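경찰차를 타지 않는 수사관들, 페브햄의 압수 창고에서 보낸 하루
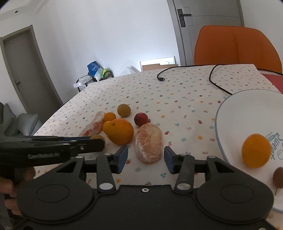
압수한 물건은 재판이 끝날 때까지 어디에 있습니까?
작은 도시에서는 대부분 경찰서 뒤편의 창고에 있습니다. 페브햄(Fevham)의 경우에는 옛 우체국 건물의 지하층이 그 창고입니다.

저는 이 나라에 와서 한국어로 기사를 쓰기 시작한 뒤에 법원 취재를 많이 했습니다. 법정에서는 검사가 비닐봉투 하나를 들어 올리고, 모두가 그 봉투를 봅니다. 그런데 그 봉투가 그날 아침에 어느 선반에서 나왔는지 묻는 사람은 거의 없었습니다. 저도 묻지 않았습니다. 그래서 8월에 페브햄 경찰서에 편지를 보냈고, 창고를 하루 동안 보아도 좋다는 답장을 받았습니다.

창고는 아침 7시에 문을 엽니다. 담당 직원은 두 명입니다. 두 사람 모두 제복을 입지만 순찰은 나가지 않습니다. 문에는 자물쇠가 두 개 있고, 한 사람이 열쇠를 하나씩 가지고 있습니다. 한 사람이 아프면 창고는 열리지 않습니다. 지난겨울에 그런 일이 있어서 재판 하나가 오후로 미루어졌다고 합니다.

안으로 들어가면 먼저 냄새가 납니다. 오래된 종이와 기름의 냄새입니다. 자전거가 벽에 걸려 있고, 그 아래에는 공구 상자와 낚싯대와 전기 기타가 있습니다. 선반의 번호는 손으로 썼습니다. 직원은 저에게 아무것도 만지지 말라고 세 번 말했습니다. 저는 주머니에 손을 넣고 걸었습니다.

이곳의 일은 기록하는 일입니다. 물건이 들어오면 봉인지를 붙이고, 날짜와 시각과 가져온 경찰관의 이름을 씁니다. 물건이 나갈 때에도 같은 것을 씁니다. 이 기록이 한 줄이라도 비어 있으면 변호인은 그 물건이 바뀌었을 가능성을 주장할 수 있습니다. 실제로 몇 년 전에 기터스(Gitus) 거리의 창고 절도 사건에서 그렇게 되었습니다. 절단기 하나가 감정을 받으러 갔다가 돌아왔는데, 돌아온 시각이 적혀 있지 않았습니다. 판사는 그 절단기를 증거로 인정하지 않았고, 피고인은 더 가벼운 죄로만 처벌을 받았습니다.

그 뒤에 경찰서는 '에사'(Esa)라는 전산 장부를 도입했습니다. 봉투마다 바코드가 있고, 선반을 옮기면 시각이 자동으로 남습니다. 하지만 직원들은 종이 장부도 계속 씁니다. 젊은 직원은 전산이 편하다고 했고, 나이가 많은 직원은 정전이 되던 날의 이야기를 길게 했습니다. 저는 두 사람의 말이 모두 맞다고 생각합니다.

어려운 문제는 공간입니다. 사건은 끝나도 물건은 나가지 않습니다. 주인을 찾아서 편지를 보내지만 답장이 오는 경우는 적습니다. 주소가 바뀌었거나, 주인이 경찰서에 오고 싶어 하지 않습니다. 제가 방문한 날에는 주인을 기다리는 자전거만 거의 40대였습니다. 찾아가지 않는 물건은 6개월이 지나면 공고를 내고, 그다음에 경매로 보냅니다. 이 기간이 짧다는 불만도 있고, 길다는 불만도 있습니다.

오후에 한 여성이 창구로 왔습니다. 도난당한 재봉틀을 찾으러 온 사람이었습니다. 직원은 신분증을 확인하고, 기계 바닥의 제조 번호를 신고서와 비교했습니다. 시간이 꽤 걸렸습니다. 여성은 서명을 한 다음에 뚜껑을 열어 보고, 실이 아직 끼워져 있다고 말했습니다. 직원은 그 말도 장부의 비고란에 적었습니다.

시에서는 창고를 히버트(Hiebert) 공업 단지의 새 건물로 옮기는 계획을 검토하고 있습니다. 그곳은 넓고 온도 조절도 됩니다. 다만 법원에서 멀어지기 때문에 물건을 차로 운반해야 하고, 운반할 때마다 기록이 한 줄씩 늘어납니다. 예산은 아직 정해지지 않았습니다.

저녁 6시가 되자 두 직원은 마지막 장부에 나란히 서명했습니다. 그리고 위쪽 자물쇠를 먼저, 아래쪽 자물쇠를 나중에 잠갔습니다. 저는 제 이름이 방문자 칸에 바르게 적혔는지 확인하고, 나간 시각을 직접 써넣었습니다.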